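The man who keeps Ullthorpe's computers alive

Cletus Strickland does not want to be called a repairer. "Repairer suggests a success rate," he says, moving a box of cables so that I can sit down. I sit. He puts the box on my lap.

His shop is the narrow one between the bakery and what used to be the other bakery. He has been in it for 40 years, the first few of them mending radios, and he has never got round to changing the sign. People still come in with radios. He still mends them, with a sigh that I suspect is included in the price.

What people mostly bring him now is old desktop computers, the kind the rest of the country took to the tip. Ullthorpe is loyal to them. "They've got their recipes on there," he says. "They've got a letter to the council from years back that they might want to send again."

I ask whether it wouldn't be kinder to tell them to buy a new one. He looks at me as if I had suggested putting down a donkey.

"A new one comes glued shut. With an old one you take the side off and there it all is. You can see what you're arguing with."

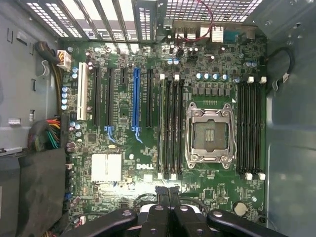
He learned the trade from Melahat Eren, who ran the shop before him and believed that most faults could be cured by leaving the thing alone until after lunch. Strickland says she was right more often than the manuals were. He keeps her ledger under the counter. The last entry in her handwriting is job number 859, a kettle, marked "owner unreasonable".

His own records are less candid. Customers read upside down, he says, and one of them, Lucinda Escobedo, reads upside down without her glasses. She has been in 6 times since June with the same machine. Her husband Demetrius thinks it is broken. She thinks Demetrius is the trouble.

"I've got no tool for that," says Strickland.

Does he have a computer at home? He does not. He has a piano, which he can't play, and a view of the car park, which he recommends in the evenings.

At half past four he turns the sign round and asks for his box back.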